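Desktop tower (disassembly)

We use cookies to remember your reading preferences. By continuing to browse you accept this. Accept / Settings

The disassembly of a desktop tower is the removal of a personal computer's parts from its case, for repair, resale or scrap. It is the reverse of assembly in principle. In practice it takes less time and leaves more screws.

Position of the case

A tower spends its working life upright and is taken apart on its side, with the side panel off and the motherboard lying flat at the bottom like the floor plan of a small, badly zoned town. Cases made for offices often have plastic latches in place of screws, and the maker usually colors these so that they can be found. Blue is common. The color means "you may touch this," a message that many owners have taken to apply to everything else as well.

Order of removal

There is no agreed order. The handbook used at the Sitham repair school, written by Ermanno Messina and now in its second edition, starts with the power cord, which should already be out, and goes on to the drives, the expansion cards, the memory and finally the processor. Vittoria Fabbri's shorter guide, circulated by the parts dealer Stosholm, puts the cards first on the ground that they are in the way. The two authors are known to have disagreed about this for 3 pages of the dealer's newsletter in October, after which the editor asked for something about printers.

Drives. A 3.5-inch hard disk is commonly held in a caddy or between a pair of plastic rails, which slide into a metal cage. The rails tend to go astray long before the drive fails, and dealers sell them separately at prices the drive itself can no longer command.

Expansion cards. A card stands on edge in its slot and is fixed at one end by a metal bracket. It should be lifted straight up, held by the edges where possible. Cards with a heatsink offer a tempting handle. Messina forbids using it in one sentence and Fabbri in two.

Memory. Modules are released by the clips at the ends of the slot. Not every slot in a tower is filled, and buyers of used machines are often surprised to learn how few of them were.

Processor. The socket has a retention frame and a lever. Once the processor is out, the contacts in the socket are exposed and should be left alone, including by people who only want to see whether one of them is bent.

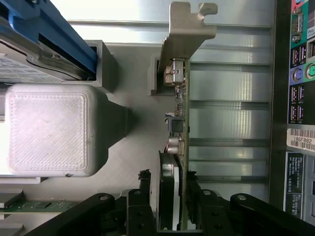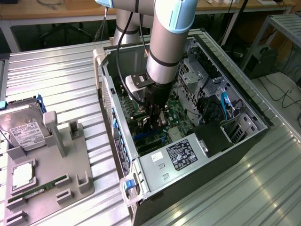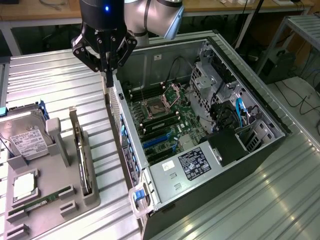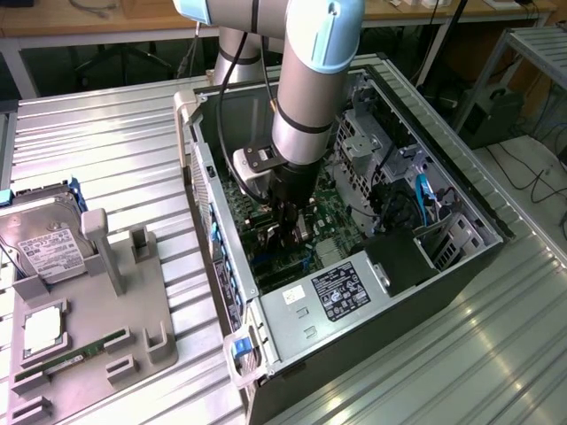
Parts of a desktop tower during disassembly. First: an expansion card with its mounting bracket. Third: the empty processor socket with its lever raised. Second and fourth: the tower with a hard disk in the tray beside it.

Sorting and storage

Removed parts are laid in a tray, ideally one with a shaped place for each. The shaped tray has displaced the egg carton in most workshops, though the egg carton is still defended in Na, where the local repair club holds that it is free and stacks well. Memory sticks and processors are easily mislaid and are generally put down first. Screws are kept by type in theory. A survey of 40 towers stripped at the Sevuvard depot found 2 that could be put back together using only their own.

The power supply is normally removed whole and is not opened. Its label explains why, in small print and several certification marks.

See also: Computer case; Drive bay; Expansion slot; Screw

Last edited 2020-09-04. Contact the editors | Copyright and reuse | Back to top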